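Clisbridge table oil, second tin – review

Bought this again so thought I should finaly write something. Used on: kitchen table, two shelves, one chopping board (small, don't ask me if it's food safe, read the tin). Not paid for this, paid full price both times.

Smell first. Strong for a day, gone by day 2. Windows open, door shut, fine. My last oil was the Imhof one and that hung around a week, whole hallway stank of it.

Going on – thin, almost watery. You will drip. Old T-shirt works better than the pad that comes with it, the pad sheds. Little fibers everywhere, had to pick them out with tweezers. Come on Clisbridge.

Coverage. Tin says two coats on a normal table and I got two coats plus the shelves, so no complaints there. Dry pine drinks it though. Underside of my shelves took three and still looks thirsty.

Wait 20 minutes, wipe off EVERYTHING. I skipped this on one shelf because the phone rang. Tacky patch, still tacky in July, ended up scrubbing it back with mineral spirits and starting over. My own fault, but the instructions put the wipe step on the back in tiny print.

Color: comes in natural, honey and dark. Natural is the one to get. Honey goes pretty orange on anything already warm, Rok Dimitrov at the hardware counter warned me and I didnt listen. Dark I haven't tried.

Water rings – wiped off after an hour, fine. Left a wet glass overnight and there was a faint mark, gone after a dab more oil. Red wine ok. Hot mug, no. Use a coaster.

Grain is where it earns the money. Oil pulls the figure out in a way varnish never did for me, if figure is what you like in a tabletop. 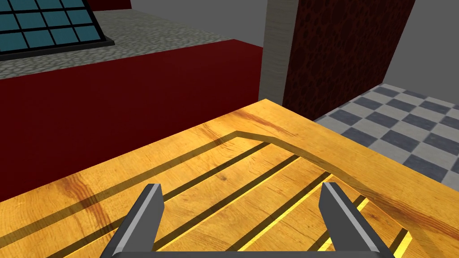 Warm golden-orange wood, diagonal grain, browner patches at left.

Go easy on grooves and inlaid edges, oil pools in there. Cotton swab, run it along, done.

Lid is terrible. Bent it opening, now it lives under cling wrap.

Would buy again, yes, natural only. 4 out of 5, point off for the pad and the lid. Re-coat once a year, maybe twice if you have kids.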